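The **Vela Formation Team** is a civilian aerobatic display team based at Sarnville Aerodrome. It flies at air shows, regattas and country fairs during the warmer months, and is owned by Starent Air Services, a charter and flight training company at the same field. The team has flown under its present name since Starent took over the older Sarnville Display Flight.

## Aircraft

The team flies single-engine, two-seat trainers with fixed landing gear. Six appear in the standard display and two are held as spares, making a fleet of 8. All are painted grey with a white stripe along the fuselage. Smoke is produced by feeding light oil into the exhaust, and the tank holds 61 litres.

Routine servicing is done at Sarnville. Engine overhauls are sent to Thongdee, where Starent has its main workshop. 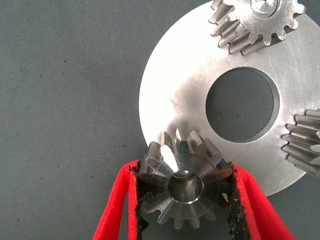

*Metal disc on grey fabric.*

## Display

A full display lasts 18 minutes and is flown in two parts. The first is made up of formation passes and loops by all six aircraft. In the second, the formation splits, with four aircraft continuing together while the remaining pair fly opposing passes along the display line. The aircraft rejoin for a final break over the crowd's left.

There is also a flat program for days of low cloud, which leaves out the loops and rolls. The full program needs a cloud base of at least 3000 feet. The choice between the two is made by the team leader before takeoff and may be changed in the air.
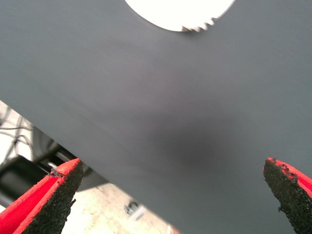 Radio calls during the display are made only by the leader and by the first of the opposing pair. A safety officer on the ground listens on the same frequency and can stop the display at any time.

## Selection and training

Pilots are drawn from Starent's instructors and from outside applicants. Applicants must hold a commercial licence and a formation endorsement. Flying trials are held at Sarnville in May, followed by an interview with the current members, and new pilots normally serve for three seasons.

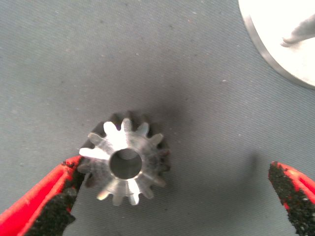

Winter training begins with pairs and builds up to the full formation by August. A new pilot flies in one of the two outer positions for the first season. The leader is always someone who has already flown at least one season in another position. Practice flights over the aerodrome are limited to weekday mornings under an agreement with the local council.

## History

The Sarnville Display Flight began as three instructors flying together at the aerodrome's open day. It grew to four aircraft when the Thongdee Regatta asked for a longer show, and to six after the sale to Starent. The name Vela, Latin for sails, was taken from the regatta connection.
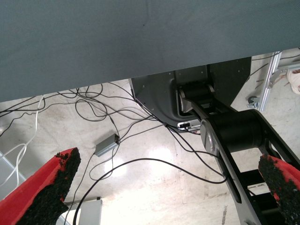 The team has flown 347 public displays under its present name. It missed one full season while the runway at Sarnville was being resurfaced, and returned the next year with a shortened program at Thongdee.

## See also

- Sarnville Aerodrome
- Thongdee Regatta
- Formation flying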